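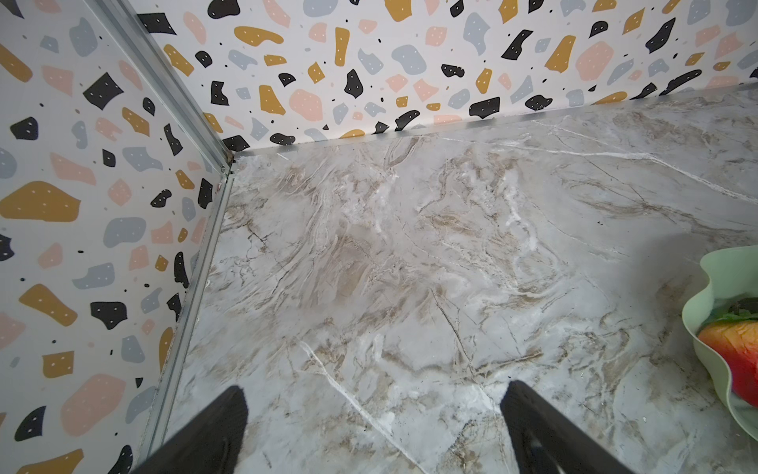

Merja Koivisto has tested hunting bullets at Brenutach for two seasons, and she starts with the scale. Every charge in the new Bulik load is weighed. "Thrown charges were fine out to 100 yards," she says. "Past that, the vertical spread gave them away."

The load is a 218-grain bonded soft point for medium-bore rifles. Koivisto shoots it from a 25-inch barrel – longer than most customers own – and then repeats the string from a short carbine. Velocity loss is logged per inch.

Agata Donati handles brass and primers. She rejected the first lot of Qian cases over neck thickness. "They chambered, but neck tension varied too much," she says. The second lot passed and went into production in January.

Both prefer bare gelatin to anything with a bone insert. "Bone adds a variable I can't repeat," Koivisto says. Heavy denim goes over the block for a separate series.

A lighter version for the Pruker lever action is still in pressure testing. Donati expects to change the crimp before it ships.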